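The support band's tape, and why I've bought it again

2025-08-27

I've been meaning to write about the Divus tape since January and I keep putting it off, partly out of laziness and partly because every time I sit down to do it I put the tape on first and then it's bedtime. So I'm writing this one in silence with the hi-fi switched off at the wall.

If you don't know them, and there's no reason you would, Divus are a drums, organ and voice trio who put out one cassette on Vallska and then sort of wandered off. I saw them by accident. I'd gone to Kisel to see somebody else entirely (who were fine, a bit loud, lots of pedals) and got there early because the bus for once did what it said it would. There was a handful of people in, mostly stood at the back by the coats, and this group came on without saying hello and played a song that lasted the whole of my first pint. I drink slowly, too.

The organ is what gets you. It's one of those home organs with the built-in rhythm box, the sort people's aunties had in the front room with a doily on top, and he plays it as if he's trying not to wake anyone. Then the drums come in slightly behind where you want them. Not wrong, just late, like someone on the stairs. And over it Bhavana Varghese sings in this very plain, flat way, no wobble at all, and you think she's hardly bothering until you notice you've been leaning forward for ages and your back hurts.
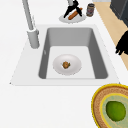

Picture: Yae Furukawa

I bought the tape off the merch table afterwards, which was a suitcase on a stool. There were 21 left, because whoever was looking after the suitcase had written it on a bit of card and was crossing the number out and writing a new one each time somebody bought one. I'd have liked to keep the card. The tape was a fiver and came in a plain card sleeve with the song titles stamped on it, slightly wonky, and the second side stamped upside down on mine. I don't know if they were all like that.

I played it to death, and I mean that literally – the machine in my kitchen ate it. Anyone who grew up with cassettes will know the noise. It goes a bit underwater, then there's a sort of chirrup, and then you're stood there with a pencil and yards of brown ribbon saying words your neighbours can hear. I got most of it back in, but there's a crease right through the last song on side one and ever since then Bhavana has sounded as if she's falling down a well for the length of a verse. For a while I told people I preferred it that way. I didn't, I was being brave.

So when Vallska said they were doing it again, on vinyl this time, I put my name down the same evening. I've had it for a while now and I've got opinions.
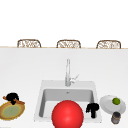 What they've changed

First off, it's a different running order. I wasn't ready for that. The tape opened with the long one, the one they'd opened with at Kisel, and the record opens with the short one about the ferry, which used to be tucked away near the end of side two. I can see why they've done it. Side lengths matter more on a record, and if you cram too much on you lose the bass and it all goes a bit thin and polite. But I'd learned the other order with my whole body. I'll be washing my face and the ferry song finishes and my head starts up with what ought to come next, and then it's something else and I feel like I've missed a step.

Second, somebody has tidied the hiss. Not all of it, thank goodness. There was a bed of hiss under the tape that I'd always assumed was my copy, or my machine, or my ears getting on. It's still there on the vinyl but a good way further back, and you can hear the room now. You can hear the drummer's stool. There's a bit in the long one where everything stops and somebody breathes in, and I'd never once heard that before, and the first time it happened I turned round to see who'd come in.

Third, there are two extra songs. I'm always suspicious of extra songs. Usually they were left off for a good reason and the reason hasn't gone anywhere. One of these is a run-through of the ferry song with different words, which is nice to have and I doubt I'll play it much. The other one is called Five Doors and I can't understand for the life of me how it stayed in a drawer. It's the best thing they did! It's only organ and voice, and it has a tune, a proper whistling one, and then right at the end the rhythm box comes on by itself for a couple of bars, some dreadful little bossa nova, and gets switched off. I laughed out loud. Then I played it again to see if it was still funny and it had turned quite sad.

I said most of this to the lot I usually argue with about records, and it didn't go down as smoothly as I'd hoped.

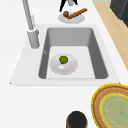 Inger Skov thinks I've got it backwards and that the tape was the finished thing and the record is the souvenir. Her point, and she made it at some length, was that a group like that made decisions with a cassette in mind, that the hiss was part of the arrangement whether they meant it or not, and that once you can hear the stool you've stopped listening to the song and started listening to furniture. I've thought about this a lot since. I don't agree, but I've thought about it, and on the bus home I put my old rip of the tape on (made before the crease, luckily) and had to admit that the long one does hang together better with a bit of fog on it.

Chandrasekhar Hegde took the other side completely and said he'd bin the tape tomorrow. He'd also never liked the flat singing and thought she sounded bored, so I'm not sure we were talking about the same record. He did come round a bit on Five Doors. Everybody comes round on Five Doors.

Where I think I've ended up is that they're separate things and I'm glad to own both, which is the sort of answer that keeps record labels in business and me in a small flat. I wouldn't want the tape gone. It's got my kitchen on it in some way. But if you were coming to them new I'd send you to the vinyl without a second thought, and I'd tell you to start on side two.

A word about the pressing, for those who care about such things and I know you're out there, you email me. Mine's flat and quiet, apart from one tick in the first minute of side one that a good clean hasn't shifted. The hole's a shade tight so you need to press it down over the spindle with a bit of conviction. The inner sleeve is paper and sheds everywhere, so swap it for a poly-lined one before you've got white fluff on your stylus. The outer sleeve is lovely thick stuff, uncoated, and will be filthy within the year if you handle it like I handle things.

They've kept the stamped titles, too, printed this time, wonk and all. Side two is the right way up. I was a tiny bit disappointed.
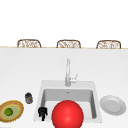

Three chairs behind the counter

I got mine from Kyriakidis, who had it in the window when I went to pick it up and had it on in the shop by the time I left, which I'm going to take some credit for. There's a listening deck at the back with decent headphones if you'd rather hear a side before you part with any money. Ask for it by the label name, because they've filed it under Vallska in the small labels rack and it isn't under D at all. I went through D twice like a fool.

As for whether there'll be anything new, I don't know any more than you do. Somebody at Kisel told somebody I know that there'd been a rehearsal, and somebody else said no, that was a different band with the same organ, and I've decided to believe the first one. There's nothing on the venue's listings. I keep looking. If they do play I'll be there early whatever the bus does, stood by the coats, and I'd like it very much if the pedals people weren't on the same night.

Next time I want to write about the box of 78s I brought back from my mum's, most of which are brass bands and one of which is a man doing farmyard impressions. I've got to find a needle that'll play them first. If you've got a spare, the email's in the usual place.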